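Trolla Handheld Gripper Pair - Shop Page and Bench Notes

In stock: sold as a pair (left and right)
Ships with: two grippers, two side plates, two cables, spare finger screws, hex key
Finger color: black
Works with: Udimine logger box (sold separately)

I run the small tools section of this shop, and I only list things I've had in my own hands for a while. The Trolla pair has been on our bench for 18 working days now, side by side with the Lo Presti single grip and the older Stondon trigger model, so I have opinions! If you only want the short version: buy these if you do two-handed tasks, and stay with the Stondon if all you ever do is pick things up off a tray with one hand.

What you get is a left unit and a right unit, mirrored, so the side plate always faces away from the other hand. I didn't care about that until I went back to using two identical Lo Prestis and kept knocking them together over small objects. With the Trolla pair I can bring both sets of fingers in close and still have room to tilt. The plates are metal with several holes, and you can hang a tracker or a small camera bracket on them (we stock two brackets, see the accessories tab).

Squeeze is light. Lighter than the Stondon by a lot, which my thumbs are grateful for after a long afternoon. The return spring is softer too, and the fingers come back open without that snap the Lo Presti has. On the minus side you get less feel for how hard you're holding something, and I did crush a few paper cups in the first week - more than I want to put on a shop page.

My usual test is a little tabletop routine on a white board: a small cup, something round inside it, a thin stick, one gripper in each hand. It looks easy and it sorts grippers out very quickly. Fat fingertips can't get at the cup's rim without bumping the stick. Stiff triggers make you twitch right when you want to be still. I do the routine with all three models, same table, same chair, and I switch the order every day so I'm not always tired by the time I reach the last one.
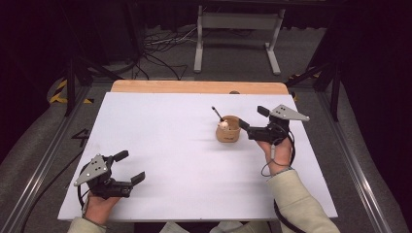

Tharun Naidu wrote in to say the cable is the part he'd want changed. He has had his pair since September and finds that the right one wants to wrap itself around his wrist whenever he turns his palm up, so he now runs both cables up his sleeves and out at the collar. He'd pay extra for a thinner one. He also says the fingers have held up better than the Lo Presti set he had before, and that he'd buy the pair again.

I'm with him on the cable. It's thick, it has a mind of its own, and 2 meters is an awkward length: too long for sitting right at the table, a bit short if your logger lives on a shelf. I asked Vira Lysenko at Trolla whether a thinner one was coming and she told me they're trying out samples, no promise on when. For now a soft strap just above the wrist does the job, and I'll throw one in if you mention it in the order notes.

Setup with the Udimine box took me one coffee. Plug in left, plug in right, squeeze each one fully closed and fully open when the light blinks, done. The box remembers which is which as long as you don't swap the ports. (I swapped the ports. Everything recorded that morning had left and right the wrong way round, and Samuele Piras, who got stuck with sorting it out, has since put colored tape on mine.)

A few things people ask me by email:

Will it fit small hands? Yes, the grip is slimmer than the Stondon's. For big hands there's a slip-on sleeve.

Can I buy just one? Not from us. Trolla will sell you a single replacement if you've broken one.

Do the fingers come off? Yes, 3 screws each. Don't overtighten them.

How long before they feel natural? I'd say give it 40 tries at whatever your task is before you judge. My first dozen were awful.

Returns are fine as long as the fingers aren't scratched up. We've got a demo pair at the counter too, so come by and have a go - bring your own cup if you like!

Page updated Thu 16 June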